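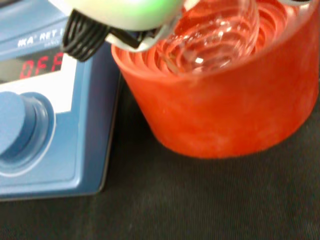

A clear glass flask, held at the neck.

Getting narrow-necked glass properly clean

Posted Sat 2 March by Amegashie | Filed under: Kitchen & Sink

I love old glass. Decanters, cruets, carafes, those lovely flasks people use for cut flowers – I can't walk past a charity shop shelf without picking one up, and nearly all of them come home with a cloudy bottom that no brush will reach. So I've got rather good at this!

Start with rice. Tip in a spoonful of uncooked grains, add a squirt of washing-up liquid and 200 ml of warm water, cover the top with your palm and swirl (don't shake, it chips thin glass). Two minutes is plenty. The grains get right into the corners and you'll see the water go grey almost at once, which I find hugely satisfying.

For the white bloom left by hard water, use plain vinegar. Fill past the cloudy line and leave it overnight. My worst one, a decanter from the Kostton market last November, needed 36 hours and a fresh lot of vinegar halfway through, but it came up beautifully.

Red wine stains want a denture tablet – brilliant things. Drop one in, top up with warm water, go and have your tea. Old oil in a cruet is stickier, so give it a spoonful of soda crystals in hot water first, let the glass warm up slowly under the tap beforehand, then rinse 3 times.

Drying is where most people come unstuck. Roll a sheet of kitchen paper into a long twist, push it down to the base with the end sticking out of the top, and leave it till morning. It drinks up the last drops and you don't get that musty smell. Stoppers stay out until everything is bone dry, or they'll stick fast.

If one has stuck already, a drop of cooking oil round the rim and a night somewhere warm usually shifts it.

Recent tips
Limescale on kettle spouts
Storing jam jars without the smell
Sharpening kitchen scissors
28 uses for an old tea towel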